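Sastmont Bench Guide
Section 3: Setting up the table and checking the moving parts

Read the whole section first. Takes a morning if you do it properly, less if somebody has already cleared up.

3.1 Clear the table

1. Everything off. Mugs, tape, the Drastitz boxes, last week's paperwork.
2. Wipe the top with a damp cloth, then a dry one. No polish.
3. Put a shallow tray at the back left corner for screws. Lids on any pots of grease.
4. Lamp on, turned so it doesn't shine in your eyes.

Note: a pale top is best. Dropped screws show up on it. If yours is dark, lay a sheet of white paper and tape the corners.

3.2 Look over the rack and pinion

1. Power off at the wall. Not just the switch on the box.
2. Run a soft brush along the rack teeth, one end to the other. Old toothbrush is fine.
3. Check the pinion for fluff and grit. Pick it out with a wooden stick, never a blade.
4. Slide by hand, full travel, both ways. Should feel the same all the way along. If it catches, stop and go back to step 2.

CAUTION: keep fingertips clear of the teeth while sliding. They will nip. 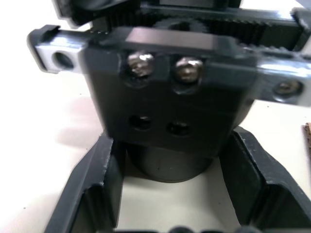 3.3 Screws and block

1. Find the hex key that fits snugly. A worn key will round the heads, and then you are drilling them out.
2. Nip up each screw a little at a time, going from one to the other. Don't do one right up and then start the next.
3. Stop when the key begins to bend. Thats tight enough.
4. Leave unused holes empty. No filler, no spare screws "to keep them safe".
5. Wipe the bar with a clean cloth. Dry only.

Note: replacement screws are Grivell part 869, sold in bags of 56. Order early if you need them for August, the Ouazzani depot is slow over the summer.

CAUTION: no thread glue on this block unless Abdelghani El Fassi has okayed it. It was used once and the block had to be thrown away.

3.4 Before you switch on

1. Count your tools back into the roll. Key, brush, stick, cloth.
2. Tray off the table, screws and all.
3. Write the counter reading in the log. Ours stood at 1,561 when this sheet was typed, yours will be diffrent.
4. Power on, hands back, one slow pass first.

Grinding noise: off at the wall, start again from 3.2. Faults that come back twice go in the red book, with your initials and the time.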